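Staketti Home Visit Checklist: Clippers, Cords and Cutting Space
Filled in by Snežana Đorđević, 2022-05-05
Copy to: Hurkuma shop folder

Okay, same sheet as always, with my comments underneath each item because the little boxes are useless and I write too big. Y means fine, N means fix it before the next haircut, and W means watch it. If you're covering my visits, please read the W ones first!

1. CLIPPERS

1.1 Housing free of cracks, no loose screws. Y
I gave both sets a good squeeze along the seam and nothing creaked. The older set has a scuff near the heel from when I dropped it in March, but it's only cosmetic.

1.2 Blades aligned, no missing or bent teeth. Y
Ran my thumbnail along (gently, unplugged!) and it's all smooth. The top blade on the older set was sitting a hair too far forward, so I backed it off. Test it on the inside of your wrist after you do this. If it scratches you, it'll scratch them.

1.3 Blades oiled and brushed out. N
My own fault. The brush was in the bag and the oil was on the kitchen bench at home. Two drops, run it, wipe it. I've put a spare bottle in the side pocket now and it had better stay there.

1.4 Blade temperature checked during the cut. W
The older set gets warm if you go straight through without a stop. I touch the blade to the back of my hand every few minutes and swap over if I don't like it. Kids will tell you when it's hot, but a lot of my older clients are far too polite to say a word.

1.5 Guards click on and stay on. W
The number 2 guard has lost its snap on one side. It holds, but give it a wiggle before you start, unless you fancy explaining a bald stripe. Replacement is on the Urio order.

2. POWER

2.1 Cord sound along its full length. Y
Bend it slowly through your fingers, and spend the most time on the bit where it comes out of the clipper body. That's where they always go. No splits, no kinks.

2.2 Cord clear of the client, the cape and the floor traffic. W
I keep going on about this one. The cord should hang off your cutting side and never cross the client's lap or neck. In people's houses the outlet is never where you want it, so move the chair, don't stretch the cord.

2.3 Extension lead, if used, flat and taped. Not used.
I brought the Zerov lead in from the car and didn't need it. It's heavy and I resent carrying it, but it's the only one we have with its own switch.

2.4 Plug and outlet, no wobble, no scorch marks. Y
A tiny bit of play in the outlet but nothing I'd write home about.

3. CLIENT AND DRAPING

3.1 Towel on before the cape, snug but not tight. Y
You should be able to slide two fingers in all the way around. If there's a hood or a collar, tuck it down as far as it'll go and check it again once the head drops forward, because everything rides up.

3.2 Loose ends kept away from the blade. W
Fluffy towels and knits can catch, and so can long sleeves, mine included. I had a good long shirt on in March and it ended up full of clippings to the elbow. Push them up or wear something short.
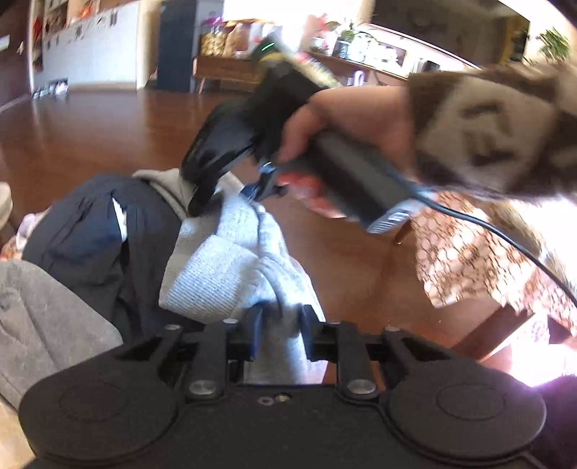
Page 2

3.3 Head bowed and steady before the clippers touch the neck. Y
Chin down, shoulders dropped, and tell them before you start. I keep the clippers angled down at the nape and hold the body of them well back from the blade, fingers wrapped underneath. Light pressure! You're not sanding a deck.

3.4 Skin checked for moles, cuts or rashes. Y
Ask first and look second. People forget what's back there.

4. THE ROOM

4.1 Floor dry and not slippery. W
Shiny wood floors plus hair clippings equals an ice rink, I mean it. Sweep halfway through if it's a big cut, not only at the end. Socks are a bad idea for everybody.

4.2 Cushions, blankets and soft things moved back. N
I forget this every single visit. Hair gets into fabric and you will never get it all out, plus it's one more thing to catch your foot on. An old sheet over the top does the job if you can't shift them.

4.3 Enough light on the back of the neck. Y
Daylight is lovely but watch for glare, you can miss a patch completely when the sun's right in your eyes. Turn the chair a bit.

4.4 Kit bag closed and off the floor. Y

5. TO DO

Oil the older set, and check it's really in the bag.
Number 2 guard, chase Urio. The order number ends in 840.
New brush. The bristles have gone all sideways.
Spare cape to the wash. Warm, no softener, or the hair sticks to it.
Bill for the last lot of blades came to $47, receipt's stapled to the back.

Next check after the long weekend, or sooner if anything gets dropped.

S.Đ.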